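Lecture 9. Chores as a Benchmark: Where Manipulation Stands
Course notes, Robotics and Automation II. Instructor: Hemant Upadhyay

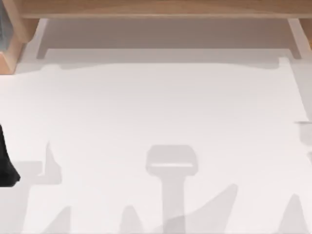

The question for this lecture is whether a machine can be given a household or shop-floor chore and left alone with it. We define a chore as a task with a goal state a non-specialist can check, objects that were not made for the machine, and no fixed starting arrangement. Folding a towel qualifies. Palletizing identical cartons does not, and has been solved commercially for decades. Most published results fall between the two, and much of the early work is done in simulation on a bare tabletop. In the rendered top view, the only things on the white surface besides a single black gripper finger at the left are shadows, including a T-shaped one at lower center with the outline of a gripper. A policy trained on overhead images has to learn that those gray regions are not objects and can be ignored, or, if it can, use them as a cue to where an arm is when the arm itself is out of view.

9.1 Three sources of difficulty

Perception. Shadows, glare and occlusion change the pixels without changing the task. A renderer with one light position will produce a policy that depends on that light position. Randomizing the lights is cheap and should be the default.

Contact. Rigid pick-and-place tolerates an error of several millimeters if the fingers are compliant. Insertion, wiping and cloth handling do not. Simulated friction is the weakest part of most engines, and results on cloth in particular should be read with the solver settings at hand.

Recovery. A person who drops a spoon picks it up. A policy trained only on successful demonstrations has never seen a dropped spoon. This is the usual reason a system with a good score on single trials fails over an hour of work.

9.2 Case: the Dondley kitting cell

Vandana Sachdeva's group at Furnthorpe ran a two-arm cell on a kitting job: take 2 parts from open bins, place them in a tray, close the lid. The policy was trained on 2,000 simulated episodes and 166 teleoperated ones. The cell then attempted 3,417 kits. The group logged each human intervention along with the final result, and the distinction matters. A kit completed after an operator nudges the lid is a success in the first kind of table and a failure in the second. Lid closing produced most of the interventions. Bin picking, which had taken most of the engineering time, produced few.

9.3 Reading a reported success rate

Check the following before quoting a number.
Who reset the workspace between trials, and to what tolerance.
Whether the test objects appeared in training.
Whether a timeout counts as a failure.
Time per task, compared with a person doing the same job.
Whether the trials were consecutive or selected.

9.4 Position taken in this course

Shop-floor chores with fixed lighting and known parts are feasible now with a person on call. Household chores are feasible as demonstrations. Unattended household work is open, and recovery is the limiting factor. Harish Bhardwaj will argue the opposite case in the December seminar.

Exercise. Pick one chore from your own kitchen. Write its goal state in one sentence, then list every way it can be left half done. State which of these an overhead camera could detect.

Reading: Güneş, course reader, section 4 (contact models). Section 5 is optional.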